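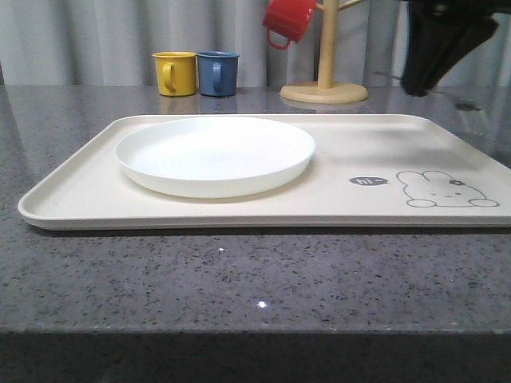
A white plate on the cream tray, gray stone counter.

January 2, 2021
By Tahmineh Naseri

Progress report to the Mestmont small business fund: Dreltach event rentals

I'm really pleased with how the second half of the year went, so let me start with bookings. Since August we have rented out the backdrop and lighting kits 18 times, mostly for backyard weddings and small birthdays. Guests took home 575 prints from those events, and hosts keep asking for more!

Your grant paid for three things: the new dye printer, the folding backdrop frames and a proper set of hard cases. The printer is the star. It replaced the old Okabe unit, which jammed at two receptions in a row last summer, and it has run without a service call ever since. The frames go up in a few minutes — Güven Erdem can do it alone, even on grass.

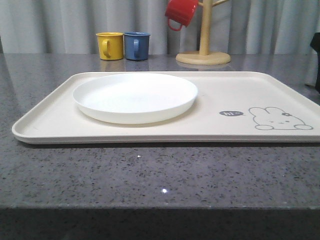 Round plate and rectangular tray on the speckled countertop.

The online booking page is live too. Hosts can pick a backdrop, choose a print border and pay the deposit in one go. We had 191 inquiries through it by the end of the year, and Güven answered every one of them himself.

Not everything is finished. The Mikden venue pushed our open house back to spring, so that part of the budget is unspent and we'd like to carry it over. We are also behind on the prop catalog. Half the hats still need photos and
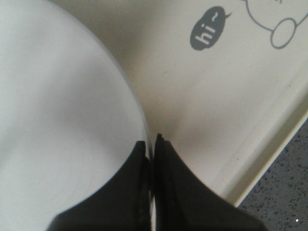
prices, and the sign-in books haven't been sorted by theme yet. I plan to have the full catalog on the booking page before wedding season picks up, and the receipts for the cases will follow with the next report.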